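Droltwood to open shared laundry for Sultham tenants in April

Residents on the Golen estate will have a laundry of their own again from April

Droltwood Homes will open a shared laundry on the ground floor of Kubíček House, Sultham, in April. It will be open to every household on the Golen estate, whether they rent from Droltwood or own their flat.

The estate has 457 homes. Its old laundry closed when the boiler house beside it was taken down, and residents without a machine at home have been using the launderette on the far side of the ring road. Many of the smaller flats have no space for a washing machine in the kitchen, and the bathrooms were not built with the right pipework.

The new laundry takes over two former storerooms and part of the old bicycle store. There will be 15 washing machines and a separate drying room with its own ventilation. The wall between the storerooms has been removed, a new water supply has been brought in from the street, and the floor has been relaid with a fall towards the drains. The bicycle racks have moved to the covered area by the east entrance, where they will stay.

Prices have been set for the first year. A wash will cost 80p with a resident's card when started before noon. Prices for afternoon and evening washes, and for drying, will be displayed at the entrance and sent to each household with the next rent or service charge statement. The machines will not take coins. Cards can be topped up at the estate office, over the phone or online, and any credit left on a card will be refunded if the holder moves away.

Opening hours will be 7 am to 9 pm. The last wash must be started by 8 pm so that the room can be locked on time. The door will open with the same fob that residents use for their own block. Anyone whose fob does not work at Kubíček House should take it to the estate office to be updated, which is done free of charge while they wait.

"The question we were asked most often at the drop-in sessions was when the laundry would come back," said Vlasta Šťastný, head of estate services at Droltwood Homes. "People told us about carrying bags of wet bedding over the footbridge in the rain. We looked at putting machines in individual flats, but in most of the blocks the drainage would not cope with it. A shared room was the option we could build soonest and keep at a price people can manage."

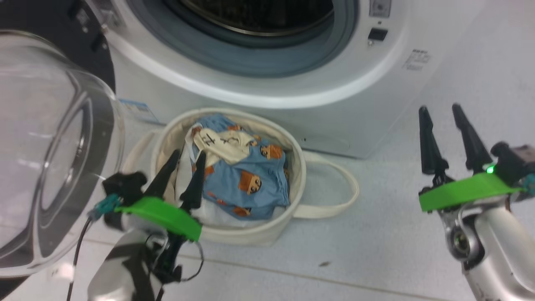

Dalia Samir
Communications Officer, Droltwood Homes

Residents will be able to book a machine up to 5 days ahead, using the Droltwood website or the booking sheet in the lobby of Kubíček House. Booking is not compulsory. Machines that have not been reserved can be used by anyone who arrives with a card, and a reserved machine will be released if the wash has not been started within ten minutes of the booked time.

Several of the rules from the old laundry have been changed following comments from residents. Washing left behind after a cycle may now be moved to a labelled basket on the shelf by the window, where it will be kept until closing time. Pet bedding can be washed in one machine set aside for it. Dyes may not be used in any machine. Tenants who wash work overalls marked with oil or paint are asked to speak to the estate office first.

Users are also asked to check pockets before loading, wipe the rubber seal and leave the door open when they have finished. Detergent will not be sold on site, although this will be looked at again in the autumn.

The entrance is level from the courtyard, and the door has been widened for wheelchairs and pushchairs. There will be a folding table at two heights and seating along one wall. Residents who cannot get to the laundry because of illness or disability can ask the estate office about the collection service, which already runs in Droltwood's sheltered housing and will be extended to the Golen estate when the laundry opens.

The work has been paid for from Droltwood's planned improvements budget. It will not lead to a separate charge for leaseholders this year. Running costs will be met from the price of washes and drying, and a summary of income and spending will be included in the annual service charge accounts.

Some noise is expected at Kubíček House while the ventilation is tested. Testing will take place between 10 am and 4 pm, and notices will be put up on each landing beforehand. The footpath between Kubíček House and the car park will remain open throughout.

Two short introduction sessions will be held in the laundry during the opening week, one in the morning and one in the early evening. Staff will show residents how to book, use the card reader and report a fault. There is no need to sign up. Interpreters can be arranged if requested in advance.

Cards will be available from the estate office before the laundry opens. Tenants should bring their rent reference, and leaseholders their service charge reference. The first card for each household is free.

Notes to editors

Droltwood Homes is a housing association that owns and manages homes in Sultham and the surrounding villages.

Kubíček House is the largest block on the Golen estate. The estate office is next to its main entrance.

Press enquiries should be sent to Dalia Samir through the Droltwood Homes press desk. Residents with questions about the laundry should contact the estate office.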